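Company > Who we are > How we record

About Eltine

Eltine is a small company from Gellside. We collect demonstrations of housework for people who train robots. Our operators guide two robot arms by remote control and do the task with them, and every movement is saved together with the video. Later, a robot can learn from these recordings.

We started with one pair of arms and one task, which was wiping a table. Today our library has 118 different tasks. Most of them are from the same family: cloths, towels, dishes, boxes, and the many small things that people carry from one room to another.
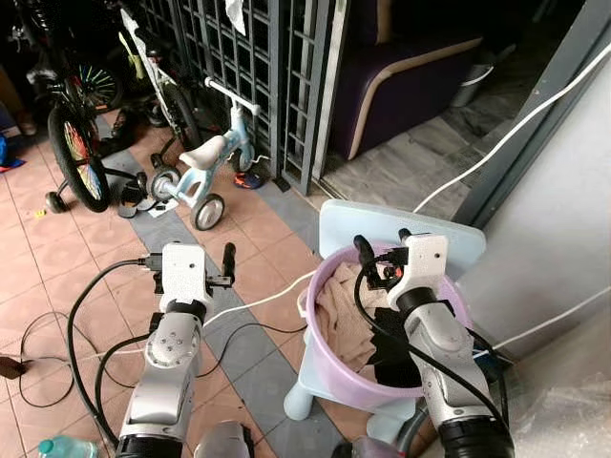
Our operators are the most important part of the company. A new operator practices for several weeks before the first recording is accepted, and in this time we look mostly at the hands. A person who moves too fast makes a recording that is difficult to learn from. Cloth is the hardest material for a beginner. When the gripper goes down into a basin with a towel and a black cloth in it, the operator must judge from the camera how deep the fingers are, because he or she can not feel it directly. We repeat such moments many times, and we also keep the attempts where the grip is poor – they are marked as such and stored separately.

We prefer to record in places where people live. A laboratory is easier for us, the light is always the same and nothing stands in the way. But our customers want their robots to work in homes, and a home has shoes on the floor and bicycles at the gate. For this reason we ask the families not to tidy up before we come.
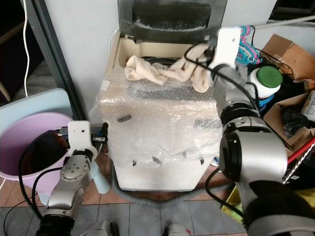

The work with families is organized by our partner office, Perer. They visit the home first, explain to everybody what will be recorded, and agree which rooms stay closed. Each family receives a copy of the recordings and can ask us to delete any part up to 659 days after the visit.

Our largest collection is called Obeidat. It contains 3000 demonstrations, and 1390 of them are about towels and other cloth. Each one was watched from start to end by a second operator before we gave it to a customer. This is slow work, but we do not want to change it.

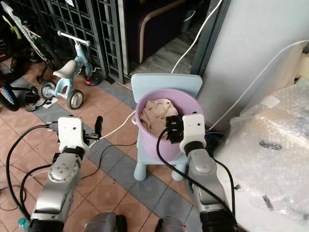
Holding a towel at the rim of the bucket with the right gripper.

From July we will also offer training for teams who have their own arms and want to learn our way of recording. The groups will be small – four people with one teacher. If you would like to join, or if you wish to offer your home for a recording, please write to our office in Gellside. We answer in English.

Page last changed: May 2023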